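Dropped plate halts overnight run at Haruna, and the team learns plenty from it

A robot arm that carries plates between lab instruments let go of one too early in September, bringing a long unattended run at the Haruna test lab to a stop at 2 in the morning. It was a simulated run, so there was no mess to mop up, but the team behind it treats every stoppage as if it had happened on a real bench. Their write-up came out this month and it is a cracking read.
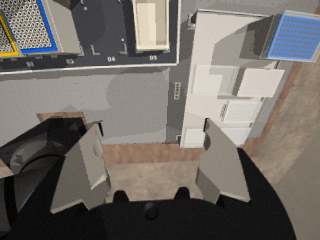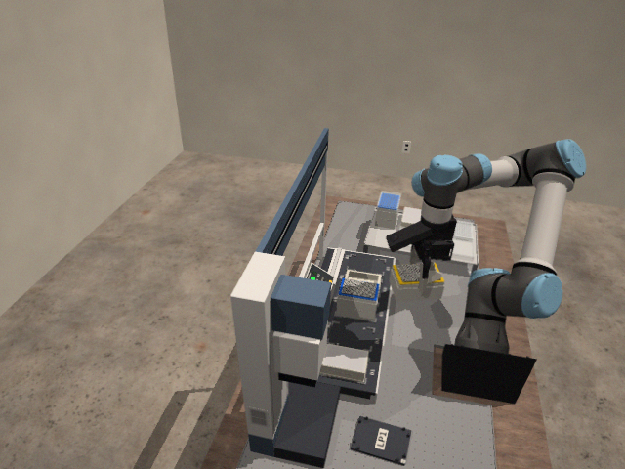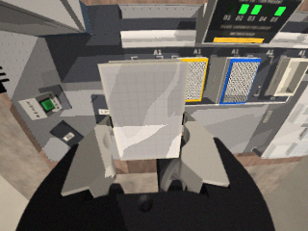
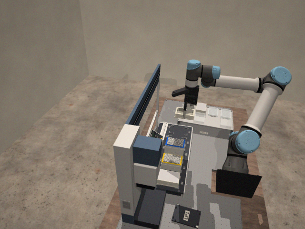 Simulated views of the arm and the liquid-handling bench.

The run, known in the lab as Odska, was meant to make 281 plate moves without a person stepping in. It got through 237 of them. On the next one the arm picked up its plate, swung away from the deck and opened its fingers while still 30 millimetres above the spot where the plate was due to be set down. The plate landed tilted, one corner up on a guide, and the arm went off to fetch the next one as though all was well.

That second part is what has got people talking. A dropped plate is a nuisance. A robot that carries on after dropping one could stack a second plate on the first, or push a gripper finger straight into it, and on a real bench that might mean spilled samples or a bent finger. In this case the software's collision check stepped in before the arm reached the tilted plate, and everything froze.

"I was thrilled when I saw the log," said Ebere Jibrin, who leads the simulation work at Haruna. "It's a horrible fault, it's rare, and we caught it with every single number recorded. You could wait months for that on real hardware!"

The cause was a height value. Earlier that evening the scheduler had switched to a taller type of plate for the last part of the run, and the arm's drop-off height was updated in one file and left alone in another. For most moves the two files were never read together. Move 238 was the first to use both, and the arm believed it had already arrived.

Kelechi Edet found the mismatch before lunch the same day, and spent the afternoon making it happen again on purpose - which it did, every time. The fix keeps all plate heights in a single place. There is also a new check on the gripper: after each release, the arm now has to confirm that the plate is sitting flat before it is allowed to move off. If it can't, it stops where it is and sends a message to whoever is on call.

Milagros Castaño, who looks after safety for the project, wants the check to go further. She would like the arm to stop if the fingers close on nothing as well, and she has asked for a slower approach speed near any spot where a plate was put down in the last few moves. Both changes are being tried now.

The full run has since been repeated with the fix in place and reached the end without a stop. The lab's partners at Naritz, who plan to use the same routine on a physical bench, have been sent the logs along with a recording of the drop. They have asked for the old, faulty version too, so that they can test their own alarms against it.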